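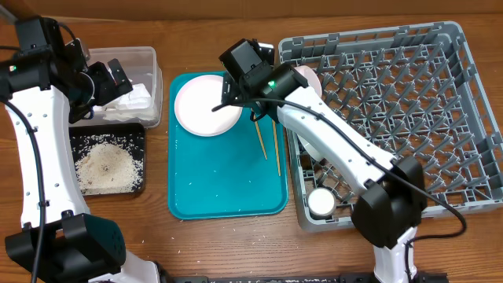

Corinne Haddix
Contributing writer, software and tools

Sat 1 June

The planning lead at Oltton wants to start with the dish rack. I had a list of questions about the software. We start with the dish rack.

"Gray pegs, rows of them, gaps in between. A depth camera hates it. Every peg is a maybe." A sip of coffee. "Half of what we wrote this spring is in there because of that rack."

What they wrote is called Lerkik. It's the layer that sits between the perception model and the two arms at the Vastthorpe lab, and its whole job is to decide who moves, where, and when to quit. Table-clearing is the test task. Plates, cups, chopsticks, a tray with crumbs in it. Two arms that can reach into each other's space, so mostly a traffic problem.

First version was a lock. One arm claims the middle of the table, the other one waits. "Safe, and so boring to watch. You'd have an arm parked for ages while the other one fussed with a cup." They threw it out in May and went to reserving space in time slices, 200 milliseconds each. Both arms post where they plan to be, Lerkik looks for overlaps, and the one with the lower priority gets a new path or a short hold.

I asked how priority gets set. Long pause.

"Badly, at first. It was whoever asked first. Then you get both of them hovering, each one backing off for the other. We have a log where they do that until the timeout." Now it's scored: an arm that is holding something beats an empty one, and an arm that's further along its motion beats one that just started. Ties go to the left. "There's no theory behind left. Somebody had to type something."

The cables were a surprise to me. They run down the outside of each arm, clipped to the links, and make a good fat bend near the elbow. The planner used to know nothing about them. The robot model had links and joints and that was that, so a path could be perfectly clear on screen and drag a loop of cable through the cups.

"We tried simulating the cable properly. Don't do that. It ate the whole time budget." Instead each arm now wears a padded shape at the elbow and wrist, a bit bigger than the metal, that grows when the elbow folds. Crude. It costs them some reach over the rack and they've decided to live with it.

Perception is where the lead talks fastest. I lost some of this, my notes are a mess. The gist: pale dish, pale cup, pale everything, and a wrist in the way of the thing you most want to see. So Lerkik keeps a memory of objects. If a plate was there and then an arm covers it, the plate stays on the map with a confidence number that drops slowly. Before, it just vanished, and the planner would happily route the other gripper right through the spot.

"Slowly is the tuning knob. Too slow and you're avoiding ghosts."

Clear plastic containers are worse. The rim shows up, the walls come and go. For those they fit a box to the rim and fill in the rest down to the table, no questions asked. Crumbs get filtered out of the obstacle map completely, then tracked in a seperate layer that only the wiping code reads. They had crumbs as obstacles for one morning. The arms refused to go near the tray.

How do they know any of it got better? Replay. Every run gets recorded with the sensor data and the planner's decisions, 1008 of them so far, and a change to Lerkik has to go through a fixed set of 200 before it touches hardware. The replay tool is called Pinto and it's the part the lead seems proudest of. Scrub to a moment, see both reserved volumes, see what lost and why, edit a weight, rerun from there.

"I used to debug by staring at the arms. Then you'd blink. Now if a hold looks dumb I can pull it up and find the line that did it." The catch – replay can't tell you what the objects would have done if the arms had moved differently. A new path gets checked for overlap and timing only. Anything about grasping still has to be run for real.

Still broken: chopsticks. Thin, they sit nearly flat on the tray, and the grasp code gives a different answer every time it's asked. Lerkik now caches the first answer so the path stops twitching, wich fixes the twitching and does nothing about whether the answer was good.

Next up is letting the arms hand things across. That means overlap on purpose, and the reservation code treats all overlap as a fault. So there's a branch. It has an exception in it, and the exception has a flag, and the lead would like me not to ask about the flag.

Release date? "When the handover tests stop being embarassing."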